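Lultine Community Kitchen
Progress report to the Alach Fund, second quarter

You asked for a short report this time, and after last quarter's appendix we understand why.

The lunch club now runs on Thursday as well as the original day. Attendance was slow for the first few weeks, when the people who came were mostly people we had personally asked to come. It has since picked up, and on the busiest Thursday in March we served 90 lunches from a kitchen designed by someone who had apparently never met a saucepan. The second sink has been ordered. It has been ordered since winter.

Your grant of $2,000 for equipment is spent, apart from the delivery charge on the sink. Most of it went on the used refrigerator from Trolum, which works well and hums in a key that some of our regulars have learned to sing along with. The rest bought trays, lids for the trays, and a second set of lids that fit the trays.

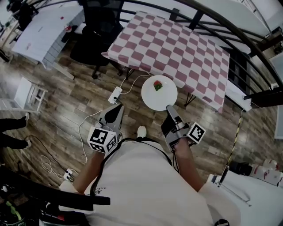

Food costs are up, mainly eggs and cooking oil. We have dealt with this by moving to a menu that repeats every 5 weeks, so we can buy in larger amounts and waste less. The menu has been well received except for the lentil bake, which has been received. We plan to replace it with a bean chili before summer and would ask the Fund not to read anything into the timing of your last visit.

The cooking classes are behind schedule. We promised you two courses by now and have finished one. The second lost its room when the Grgić Hall boiler gave out, and the hall's repair estimate came back with a number on it that made everyone go quiet. We have moved the course to our own dining room, starting at 6 p.m., after the tables are cleared. Sign-ups are full and there is a short waiting list.

One target we will miss is the recipe booklet. The text is done, but half the recipes came in cups and the other half in grams, and one simply says "enough." Printing has been pushed to next quarter, and the money set aside for it is untouched.

Next quarter we will finish the second course, print the booklet and, if the supplier keeps its word, install the sink. We also need to renew our food safety certificates, a cost that was left out of the original budget and is our own fault. We can cover it from lunch donations and are not asking for more.

Receipts are attached in date order, except for the lids.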